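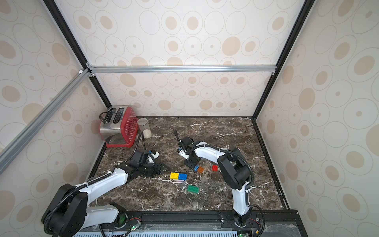
Frequently asked questions for guests of Flemholm House

Please read this page before you write to us. Most of the questions we receive have their answer here. If yours is missing, send an e-mail to Olga Figueroa at the front desk and she will answer within one day.

When can I arrive, and when must I leave?

Rooms are ready from 3 in the afternoon. On the day you leave, we ask you to be out of the room by 11 in the morning. You may leave your bags in the hall closet until the evening, and this costs nothing.

What if I arrive late at night?

Tell us before 6 in the evening and we will send you a code for the side door. The code works for one night only. After you enter, pull the door until you hear the click – it is an old door and it does not close by its own weight.

Is breakfast included?

Yes, for all rooms except the weekly ones. Breakfast is from 7 to 10. There is bread, butter, cheese, boiled eggs, two kinds of jam and oatmeal. You make your own toast. Coffee and tea stay out until noon.

I do not eat gluten. Can you help?

We can buy gluten-free bread if you write to us two days before. We have only one kitchen, so we cannot promise that there are no crumbs. Guests with celiac disease have stayed with us and brought their own toaster bags, and this was a good solution for them.

Can I cook my own dinner?

Guests in the weekly rooms can use the kitchen from 5 to 9 in the evening. Please do not fry fish. Write your name on food that you put in the refrigerator. Food without a name is thrown out when the refrigerator is cleaned, also if it looks fresh.

How much is the weekly room?

The weekly room costs 192 dollars for one person. For a second person we add 11 dollars per night. Sheets and one change of towels are in the price.

Do you have parking?

We have three places behind the house and we cannot reserve them. When they are taken, you can park on the street above the bakery. The bus number 113 stops in front of our gate and goes to the train station.

Are pets allowed?

Small dogs are welcome in the two rooms on the ground floor. We are sorry, but cats are not possible. Chelsea Nuttall, who cleans the rooms, has a strong allergy to them.

Is the house quiet?

In general yes. The walls between the rooms are thin, and we ask for silence after 10 in the evening. The garden side is more quiet than the street side, so mention it when you book if you sleep lightly.

Are you open in the winter?

We close for the whole of November for repairs. In the other winter months we are open, but the garden shower is turned off and the upper terrace is locked.

How can I cancel?

Write to us at least three days before your arrival and you get all your money back. After this we keep the price of the first night. If you are ill, write anyway – we can often move your stay to another date.

Prices and hours on this page were checked on 2026-04-30.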